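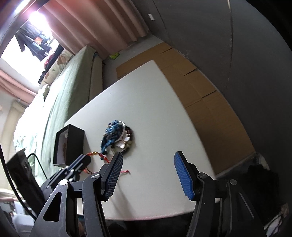 Keeping basil alive on a windowsill in winter?
Despina Nistor, 28th January

I've got 2 pots of basil from the grocery store and both are going yellow from the bottom up. The window faces north and gets pretty cold at night. Should I be feeding them or what?

Domnica Toma
Store basil is a whole bunch of seedlings crammed in one pot, so split it up first! I got 7 little plants out of my last one. Skip the feed until you see new leaves - and move them back from the glass at night (mine sulked all February until I did).

Ronaldo Lins
Too much water probably. I just buy a new one.

Gervásio Guerra
What Domnica said. A cheap grow light helps too, north windows are rough.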